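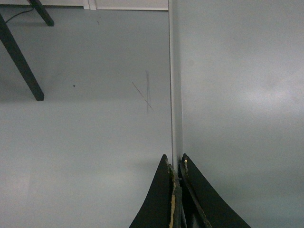 4. Getting your books into Sornunari

I wrote this part after putting the Histlow shop's whole philosophy section in by myself, so you get my habits along with the official way. Make some tea first!

1. Open Sornunari and pick New Shelf. Give it the name you already use out loud. Ours is "Back Stairs" (yes, really), and everyone finds it.

2. Type in the first book: author, title, year, price. If there's no year printed, leave the box blank and don't guess. Collectors do write in.

3. Add the condition. I stick to the words in the drop-down list, even when I'm dying to say "lovely but smells of pipe."

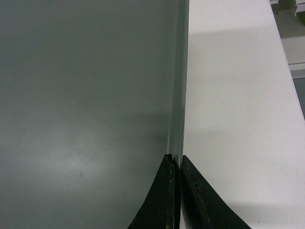

4. Press Save, then Next. The form remembers the publisher from the last book, great for a long run of one series and a pain the rest of the time, so check that box every time.

Note: Sornunari saves to your computer in batches of 50. If you stop early, press Save Batch before you close the window. Yae Sekiguchi at the Clendow branch lost a whole evening of poetry that way.

5. For a set in 2 volumes, make one entry and put 2 in the Volumes box. Two separate entries will let somebody buy half a novel.

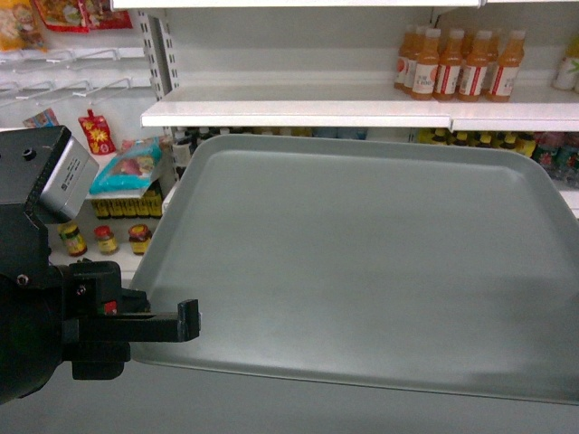 Gray tray in front of the shelves, nothing on it.

6. Print the slips and tuck one inside each front cover, with the shelf name sticking up.

Caution: no tape on old paper, please, not even the kind that says it's removable. Pencil only for prices, too.

7. When the shelf is done, click Publish. It can take a while to show up on the website, so go and do something else before you click it again (I clicked it again). 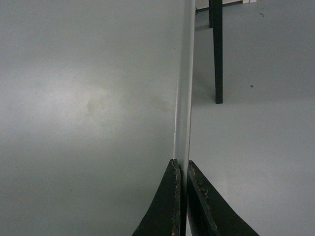
Narrow panel edge, light gray.

If a title shows up twice, open the older entry and choose Merge. For anything odder than that, write to Amrit Girard and include the shelf name. Selling by mail is in section 5.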